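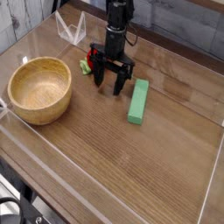

Zanddale Open Day Tabletop Recordings

Datasets / Stoltenby / Zanddale / README

Overview Files Changes Issues

This repository holds the recordings from the tabletop demonstration at the Stoltenby open day on 1 June 2022. Zanddale is the name we use for the demonstration setup and for the data that came out of it. The card covers what visitors did, what was saved, how the files are laid out, and what to watch for if you use them.

The current release is version 2. Version 1 was shared inside the building in February and held only practice runs by staff. Those runs are not included here and the two versions should not be merged. The time stamps in version 1 use a different starting point.

Summary

Name: Zanddale Open Day Tabletop Recordings
Version: 2
Attempts: 113
Segments: 2909
Size on disk: over 12 GB, unpacked
Task family: pick and place, single arm
Control: by hand, by open day visitors, with a staff member at the stop button
Contact: Surachet Ratanaporn, Stoltenby

What the demonstration was

Visitors came through the lab in small groups. Each group got a short introduction at the door, then moved to the table, where one person at a time could drive the arm. The arm works above a wooden table with clear acrylic walls around it. The walls stop round things from rolling off, and they let people watch from the side.

The demonstration used a red ball, a small pale green soft piece, a mint-green block and a round wooden bowl. The gripper has two straight black fingers that open and close in parallel. Visitors moved the arm with a handheld controller made for us by Zerkel. It has a stick for moving across the table, a second stick for height and turn, and a trigger for the fingers.

The basic job was to pick something up and put it in the bowl. People were free to choose the object. Most started with the ball, and a fair number stayed with it for their whole turn. The block is easier to hold once you have the fingers lined up with it, but lining them up takes practice. The soft piece lies low and gives when you press on it, so it was a common last choice.

Before each group, a staff member put the bowl on the left side of the table and placed the other objects by hand. We did not measure the positions. They vary from group to group, and they drift within a group when an object gets bumped and left where it landed. This is deliberate – we wanted starting positions that look like what you get when people are in a hurry.

What counts as an attempt

An attempt starts when the staff member hands over control and ends when the visitor gives it back or the stop button is pressed. An attempt can include several tries at the same object, or tries at different objects. It can also include long stretches where the arm does nothing while the visitor asks a question. We kept those stretches.

Each attempt is cut into segments. A new segment starts whenever the trigger state changes, and also whenever the controller has been still for longer than the pause limit set in config.yaml. Segments are the unit most people will want. A segment has one label for its phase:

- approach: the arm is moving with the fingers open
- close: the fingers are closing
- carry: the arm is moving with the fingers closed
- open: the fingers are opening
- idle: no command is being sent

The phase label comes from the controller signal only. A carry label means the fingers were commanded closed and the arm was moving. It does not mean there was anything between them. If you need to know whether an object was held, use the grasp field, which was filled in by a person watching the video. That field is blank where the person could not tell.

File layout

attempts/ – one folder for each attempt, named by a random code
attempts/CODE/video/ – color video from the fixed cameras
attempts/CODE/signals.csv – controller commands, arm position, finger opening
attempts/CODE/segments.csv – start, end, phase, grasp, target object
config.yaml – pause limit, camera names, column units
splits/ – suggested training and test lists
LICENSE.txt
CHANGES.txt

The codes are random and say nothing about the order of the day. If you need attempts from the same group kept together, use the group column in the split lists. Our own splits already do this, so that no group shows up on both sides.

Times are in seconds from the start of the attempt. Positions are in meters in the table coordinate system, with the origin at the base of the arm. Finger opening is stored as a fraction, where zero is fully closed.

How the labels were made

The phase labels are automatic. The grasp and target fields were done by hand by Karthikeyan Rao and Surachet Ratanaporn, each working through half of the attempts and then checking a sample of the other's work. Where they disagreed they watched the video together and either agreed on a value or left it blank.

Target object caused most of the disagreement. A visitor would head for the ball, hover, and then swing over to the block. We settled on a simple rule: the target is the object closest to the fingers when they start to close. If the fingers never close, the target is blank. With the ball and the soft piece right next to each other, the rule can still go wrong, and those segments carry a flag in the close_pair column.

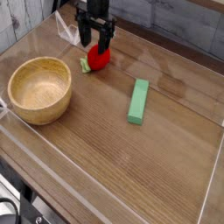

Karthikeyan Rao disagreed with the first draft of that rule and asked for his comment to be kept with the card. In his view, closest object is the wrong test when a person is driving. People look at what they want and then steer badly, and the label ends up recording the steering. He would have preferred to ask each visitor to name the object out loud before the trigger was pressed. Surachet Ratanaporn answered that this would have slowed the line and that half the fun for visitors was changing their minds. The rule stayed as it is for version 2. The comment is also in CHANGES.txt.

Known problems

The acrylic walls reflect light. In some views there are pale streaks on the wood, and they shift with the lights in the room. Models trained on one camera alone may pick up on these. Try more than one camera before drawing conclusions.

The gripper hides part of the table from every fixed view at some point. The ball is often partly covered during the final part of an approach. The grasp field was labeled with all views open side by side, so a label may rest on something that does not show in the view you are using.

The height stick was set too sensitive for the first groups. You can see this in signals.csv as a sawtooth in the vertical command. The setting was changed during the day, and the column stick_gain tells you which setting applies. We left the early groups in. If you are studying how beginners learn to drive an arm, filter on this column first.

Arm position drops out for short periods in a few attempts. Missing rows are left missing. We did not fill them in.

There is no force sensing. Anything said about how hard an object was squeezed would be a guess from the finger opening.

Privacy

No sound was recorded. The cameras were aimed at the table, and every attempt was checked before release. Where a hand or sleeve came into view while objects were being placed, the recording was trimmed. We did not keep names, ages or any other details about the people who drove the arm. Visitors were told about the recording at the door and could drive with recording off, and attempts made that way were never saved.

Suggested uses

The data has been useful to us for segment labeling, for predicting which object a driver is heading toward, and for trying out simple help features such as slowing the arm near the table. The Iglesias group has used an early copy to test a viewer for robot logs and reported some column name mistakes, now fixed.

We would not use it to train a policy and run it on a real arm without other data. The drivers were new to it, many attempts wander, and a policy that copies them will wander too. The set of objects is also very small. The recordings say little about objects of other shapes or about a crowded table.

Getting started

1. Unpack the archive to a drive with enough space.
2. Read config.yaml for the camera names and units.
3. Open segments.csv for any one attempt and play the video next to it.
4. Load the lists in splits/ and check that every code in them has a folder.

If step 4 turns up a missing folder, the archive did not unpack fully. Delete it and unpack again.

Running the demonstration yourself

Several people at the open day asked if they could set up something similar. The table and walls are easy to build. The controller is harder, and Zerkel does not sell it as a product, but a regular game controller will do if you keep the speed low. Put the stop button where the staff member can reach it without leaning across the visitor. Fix the bowl down if you have small children in the group – ours was loose, and it got pushed against the wall more than once. Keep spare objects in a drawer, and leave time between groups to put everything back.

Corrections

Please send corrections with the attempt code and the segment start time. Changes to labels are collected and released together with a note in CHANGES.txt. We do not edit files in place after a release.

Contact Stoltenby | Terms | © 2022 Stoltenby | Back to top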